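Workshop notebook, April
Glue trials, hide glue against the liquid stuff
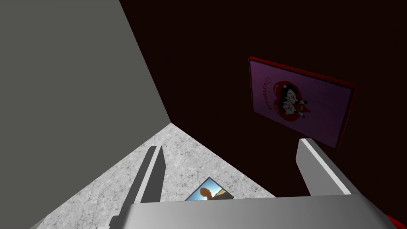 Mahlet Mekonnen read the last entry and reckons I've made up my mind before starting. Her note in the margin says the Udik liquid glue held perfectly well on her two stools and that I only prefer hot glue for the smell. Fair enough, I do like the smell. But two stools that haven't fallen apart yet don't prove much, and she glued them in a dry month.

So, a proper go at it. What I want to know is whether the Udik bottle is any good for chair joints, given that the label promises the strength of hot hide glue with none of the fuss. I have read that sort of label before. Trelon used to say the same on theirs and I spent most of a winter taking apart what I'd stuck with it.

Offcuts are ash, from the same board, planed the same morning. Plain lap joints, same overlap on all of them, rubbed and then clamped. Half with the Udik, half with hot glue made from the Wubshet pearls. The pearls went in to soak overnight in cold water, just covered. By breakfast they had swollen up as they should, though there were a few hard ones at the bottom which I fished out.

Kept the hot pot at 60 or so by the dial, but I don't trust the dial. It read the same with the lid off for ten minutes, which can't be right. Must borrow a decent thermometer before the next batch.

9.20 am. First Udik pair clamped. Very easy to spread, plenty of time to fiddle with the position. I'll give it that. With the hot glue I had to warm the pieces first and still felt rushed. One of them skinned over before I'd got the second face on, so I scraped it back and started again. Marked that one with a cross on the end so I don't treat it as a fair sample.

The breaking rig is the old beam with the bucket. Sand goes in with the scoop until the joint lets go, then the bucket gets weighed. Crude, and it swings. The Kimutar scales only go up in steps of 200 g, so anything finer than that is me kidding myself. I've seen people quote glue figures to the nearest gram off worse kit than this.

Left everything clamped overnight, then another 40 hours out of the clamps before loading. The Udik label says a day is enough. I gave it longer so there could be no arguing.

Results, for what they are. Both kinds broke in the wood more often than in the glue line. That tells me the glue is stronger than the ash in a fresh dry joint, and I'd have bet on that beforehand. It doesn't tell me which glue is better. The lightest bucket was a hot glue joint (not the one with the cross), and when I looked at the faces there was a starved patch near one edge. My fault, clamped too hard. Mahlet will enjoy that.

Where I remain unconvinced is damp. Liquid hide glue has something added to keep it runny in the bottle, and whatever that is, it's still in the joint afterwards. I put one of each on the shelf over the sink with a wet cloth in a tub beside them and a box upside down over the lot. When I pressed a thumbnail into the squeeze-out later, the Udik took a mark and the hot glue hardly did. Only one of each, so I'm not hanging anything on it, but it is the first difference I've seen that I couldn't blame on my own clamping.

Also checked the bottle. There is a use-by on the bottom, half rubbed off. Can't read the year. If it's old stock then the whole test is unfair to it, and Mahlet is right to say so. She says hers was bought new. Ask where from.

To do before the next entry:
Fresh bottle of Udik, with a date I can read.
Thermometer.
Stop the bucket swinging. Perhaps a bit of cord to the bench leg.
More damp samples, same board if there's enough of it left. The end with the shake in it is no use.
Try a round tenon in a drilled hole, since laps aren't chairs and I don't see why a result on one should carry over to the other.

Lunchtime addition. Mahlet has offered one of her stools for the damp box. I said yes before she could think about it. It won't fit under the box, so I'll need to rig up a sheet over the sink end and keep the window shut.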